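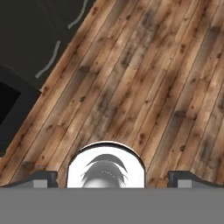 Gripper view over timber planks, Valtham kitchen set

If you've been wanting to try kitchen jobs with an arm before committing to the real thing, our Valtham simulation set is a lovely place to begin, and we've grown very fond of it ourselves.

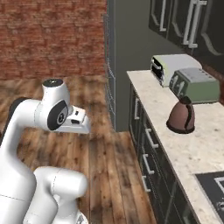

The Irnero pack adds 118 household objects in whatever colours you fancy, and 6 room layouts to put them in (the brick one is still our favourite!). 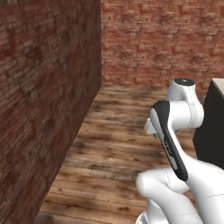 Licences cover up to 8 seats and include email help right through to December, so please do write to us if you get stuck organising your first run.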